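Reading time: 6 min

Teaching a robot in a room that doesn't exist

The people who train the laboratory arm at Zelier have a running argument about whether their robot has ever done any work. By one count it has completed 1,543 practice sessions with well plates. By another it has completed none of them, as every one took place inside a computer, on a bench made of arithmetic.

"I tell my family I work in robotics," says the researcher who leads the project, and who asked to be left unnamed until the paper is out. "What I do most mornings is look at a picture of a table and worry about the shadows."

The problem sounds small enough to fit on a postcard. Life science labs run on well plates, the flat plastic trays with rows of tiny wells in them, and somebody or something has to move those plates from one place to another without tipping them. Conventional lab automation does this very nicely, provided that everything is bolted down and nobody moves it. Shift a plate holder by the width of a finger and the machine will carry on with great confidence to the place where it used to be.

Zelier's method, which the team calls Urio, tries to get round this by learning from camera views. The arm isn't given the position of the plate. It has to work it out from what the camera shows and then decide how to move, several times a second, correcting itself as it goes. All of the practice is done in simulation, where the holder can be turned to a new angle and the lights moved before each attempt.

"In June we were very proud of ourselves," the researcher says. "We had a policy that placed plates beautifully in simulation. Then we put it on the real arm and it behaved like someone looking for a light switch in a hotel."

The trouble was that the simulated lab had been too clean. The first version had an even grey background, light from everywhere at once and no shadows to speak of. The network had learned to find a plate by its outline against all that tidiness. A real bench offered it dark patches, reflections and a row of holes that looked, to an inexperienced eye, like objects of great interest.

So the team set about making their world worse. They put in harder lamps. They gave the wall a bit of mottling. Shelves went in at the back, for no purpose other than to be in the way.

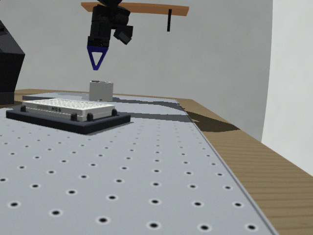 "The board took longest," the researcher says. "You'd think a hole was a simple thing. It's a dark dot. But at a shallow angle it's a squashed dot, and far away it's barely a dot at all, and if you get the edges wrong the network notices before you do. One of us spent seven working days on holes. There's a section in the appendix that I expect to be read by that person and possibly by their mother."

The results, when they came, were better than anyone had put in the plan. With the plain renderings, the real arm set a plate down correctly in 50 per cent of trials. With the cluttered ones it managed 84. Nothing else was altered between the two: the same network, the same length of training, the same arm. The researcher is careful to say that this is one task on one bench, and that a lab which lost 16 plates in every hundred would soon be a lab without any staff.

What interests the group more is which bits of clutter mattered. They took the details out again one at a time and retrained, a dull business that tied up their computers for most of the summer. Removing the printed labels from the plates made almost no difference. Removing the shelf made a little. Removing the cast shadows undid most of the gain.

"I'd have bet on the labels," the researcher says. "I did bet on the labels, in fact, and I've been buying the biscuits ever since. My feeling was that text gives you orientation for free. You know which side is the long side, you know which way up it is. But the gripper comes down from above, and at the moment when it matters the camera has a poor view of the writing anyway. The shadow is what tells you where a thing touches the surface. I think that's what it had been missing."

The word 'think' comes up a good deal in conversation with this team. They can show that shadows help. They can't yet show why, and a reviewer has already written to say so, at length. An experiment with deliberately wrong shadows is planned, in which the light will come from one side and the shadows will fall as if it came from the other. The researcher describes this with more pleasure than any other part of the job.

There are older ways of doing it. Zorkton, the simulator the team began with, encourages its users to change colours and textures at random until the network gives up caring about them. The researcher has nothing against that approach and used it for years. "You end up training on a plate that's lime green on a bench made of leopard skin. It works, up to a point. You do feel a bit silly showing it to visitors." The present scenes are built in Cledis, a slower renderer with fussier ideas about light, and the price is that each batch takes much longer to produce. The paper gives the difference in a table, which the researcher calls the honest page.

And the failures? Most of the remaining ones happen in the last moments of a placement, when the plate catches on the rim or on a corner post and ends up tilted. In simulation a tilted plate usually slides down into place, the plastic being perfectly rigid and perfectly behaved. Real plastic has opinions. The group hopes to deal with this by measuring friction on actual plates, a job which will need an actual bench and someone willing to stand at it.

"We've been putting that off," the researcher admits. "It's very comfortable in the computer – you can't spill anything. But I suppose we'll have to go down to the lab eventually. I believe it's on the ground floor."

The code for the bench scenes will be released with the paper. The holes are included.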